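Workshop notebook, Naston finishing room
June 15, 2019
Entry by Mutua Owino

Purpose of this entry: to record the state of the towel folding work on the Lelar cell and its effect on staffing at the hand tables. Previous entries covered cabling and the felt surface.

The hand tables finished 2394 towels in the last full count period. The arm finished 597 in the same period, all of them the small tan terry size. Management at Skandley has set 3000 for both combined. The shortfall is small, and no change to shift hours is requested.

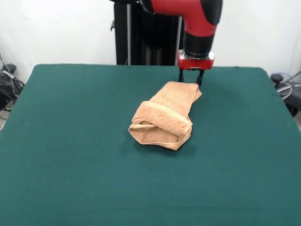 Will the folders on the hand tables lose hours when the cell runs a full shift?
Hours remain as posted through the end of June. Two folders will move to inspection and re-folding at the same rate of pay, and both have been told in writing.

Inspection is heavier than planned. A towel with its hem rolled under must be opened and folded again by hand, and the folders report that this takes longer than folding a fresh one. I have asked that re-folds be entered on a separate line of the tally sheet so that the time is credited to the person who does the work.

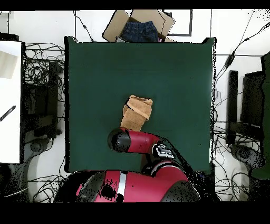
The tally sheet now in use has no such line. Haddad will supply a revised form. Until it arrives, re-folds are to be written in the margin with initials. Folders have also asked who may stop the arm. Any person on the floor may stop it, without first asking the lead, and the posted notice will be reworded to say so.

Training for the inspection post is set at two half shifts. One folder has asked for a third, and I support the request.

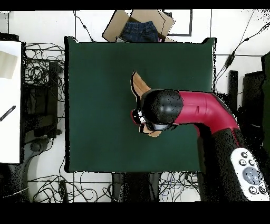
Tan cloth held in the gripper over the green mat.

Open items: revised tally form; wording of the stop notice; answer on the third half shift. Denim is not to be added to the schedule before these are closed.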